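티켓: 3번 셀 흡착 불량 및 손목 카메라 화면 가림
장비: Rana 양팔 이동형, Dolten 진공 모듈
장소: Petetberg 2층 사무동 시험 구역
접수: Negin Sadeghi
담당: Ezequiel Mendoza
상태: 관찰 중
우선순위: 보통

접수 내용 (Negin Sadeghi)
토요일 오전부터 오른팔 진공 경고가 반복됩니다. 패드가 물건에 닿은 뒤 압력이 기준까지 내려가지 않고 시간 초과로 멈춥니다. 재시작하면 몇 번은 정상으로 돌다가 다시 같은 경고가 뜹니다. 손목 카메라 쪽 인식 점수도 같이 떨어졌습니다. 왼팔은 이상 없습니다.

09:40 Ezequiel Mendoza
원격으로 로그를 먼저 받았습니다. 펌프 전류는 평소와 같고 필터 차압도 정상 범위입니다. 경고는 모두 손목을 안쪽으로 크게 꺾은 자세에서 나왔습니다. 펌프보다는 벨로즈나 연결부 누설을 의심합니다. 현장에서 해당 자세로 멈춰 두고 손목 카메라 정지 화면을 올려 주세요. 팔은 서보 유지 상태로 두고 손은 넣지 마세요.

10:15 Negin Sadeghi
요청한 자세로 세웠습니다. 세운 상태에서 압력 값이 천천히 올라갑니다. 정지 화면 올립니다.

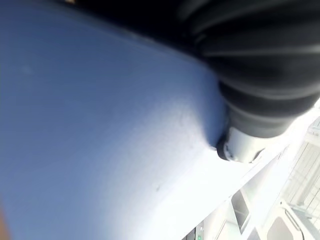
10:32 Ezequiel Mendoza
벨로즈 쪽부터 봅시다. 누설이 자세에 따라 달라지니 고무 주름부와 끝단 연결부를 따로 확인해야 합니다. 화면에서는 검은 주름 벨로즈가 청회색 면에 바짝 붙어 있고, 아래 끝의 흰 원통형 피팅 옆으로 검은 링이 보입니다. 벨로즈는 초점이 안 맞아서 균열 여부를 이 화면으로 판단할 수 없습니다. 청회색 면이 화면 대부분을 차지하는 것도 인식 점수가 떨어진 것과 맞습니다. 진공을 차단하고 팔을 정비 자세로 내린 다음 피팅 체결 상태를 손으로 확인해 주세요.

11:05 Negin Sadeghi
진공 차단, 잔압 0 확인 후 작업했습니다. 피팅이 손으로 조금 돌아갑니다. 링은 끝까지 밀려 들어가지 않은 상태였습니다. 벨로즈를 당겨서 주름 사이를 손전등으로 봤는데 찢어진 곳은 못 찾았습니다. 누적 사이클은 거의 3,000회입니다.

11:20 Desmond Quintanilla
지난번 교체 작업은 제가 했습니다. 그때 피팅 방향을 맞추느라 링을 한 번 풀었다가 다시 끼웠고, 꺾은 자세에서의 누설 시험은 하지 않았습니다. 작업 기록에 직선 자세 시험 결과만 있습니다. 링은 재사용하지 말고 새것으로 바꾸는 게 좋겠습니다. 예비품은 Vastgate 부품 상자 안에 있습니다.

13:10 Negin Sadeghi
링 교체했고 피팅은 끝까지 밀어 넣은 뒤 표시선을 그었습니다. 벨로즈는 그대로 씁니다. 직선 자세 누설 시험 통과, 안쪽 꺾임 자세도 통과. 카메라 브래킷 나사도 풀려 있어서 원래 표시선에 맞춰 다시 조였습니다. 손목 자세 제한은 아직 안 건드렸습니다.

13:25 Ezequiel Mendoza
확인했습니다. 카메라를 다시 조였으면 손목 카메라 보정은 새로 해야 합니다. 순서는 다음과 같습니다.
1. 보정판 촬영, 기존 값은 백업
2. 헤드 카메라와 손목 카메라 좌표 비교
3. 수납장 문 열기 동작을 저속으로 반복
4. 같은 동작을 정상 속도로 반복
3번에서 손목이 가장 많이 꺾입니다. 압력 로그를 켜 두고 진행하세요.

14:50 Negin Sadeghi
1번과 2번 완료. 좌표 차이는 허용치 안입니다. 3번은 사무실 쪽 낮은 목재 수납장에서 하고 있습니다. 베이스 위치가 문에 너무 가까우면 팔꿈치가 접히면서 손목이 다시 안쪽 한계까지 갑니다. 베이스를 뒤로 조금 빼니 여유가 생겼습니다. 헤드 카메라 화면 첨부합니다.

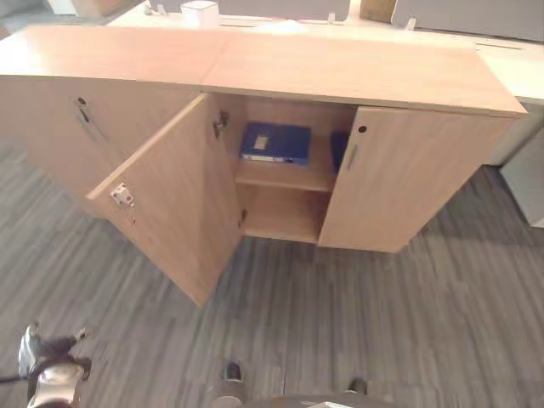

저속 반복에서는 진공 경고가 없었습니다. 손목 카메라 인식 점수도 교체 전 수준으로 돌아왔습니다. 다만 베이스를 원래 위치에 두고 돌린 회차에서 압력이 한 번 출렁였고, 기준 안이라 경고로 이어지지는 않았습니다. 해당 구간 로그를 따로 저장했습니다.

15:30 Ramesh Joshi
로그 봤습니다. 출렁인 시점이 손목 5축이 한계 근처에 있을 때와 일치합니다. 벨로즈가 하우징에 눌리면서 피팅을 옆으로 미는 것 같습니다. 링을 새로 끼워도 이 자세를 계속 쓰면 다시 풀릴 수 있습니다. 5축 소프트 리밋을 줄인 설정을 시험 브랜치에 올렸습니다. 왼팔 설정은 변경 없습니다.

16:45 Negin Sadeghi
새 설정을 적용하고 정상 속도로 돌렸습니다. 압력 출렁임 없음. 문 여는 동작은 경로가 조금 길어졌지만 시간 초과는 나지 않습니다. 표시선도 어긋나지 않았습니다.

17:00 Ezequiel Mendoza
임시 조치로 승인합니다. 남은 작업:
- 누적 1,000사이클을 더 돌린 뒤 피팅 표시선 재확인 (Negin)
- 벨로즈 교체 절차서에 꺾임 자세 누설 시험 추가 (Desmond)
- 5축 리밋을 본 설정에 반영할지 검토 (Ramesh)
- 링 예비품 발주 (Åsmund Isaksson)
표시선이 움직였으면 운전을 멈추고 이 티켓에 바로 적어 주세요. 이상이 없으면 그때 종료 처리합니다.

17:12 Åsmund Isaksson
링 발주 넣었습니다. 벨로즈도 같은 주문에 한 개 포함했습니다. 입고되면 Vastgate 상자에 넣고 품번을 여기에 남기겠습니다.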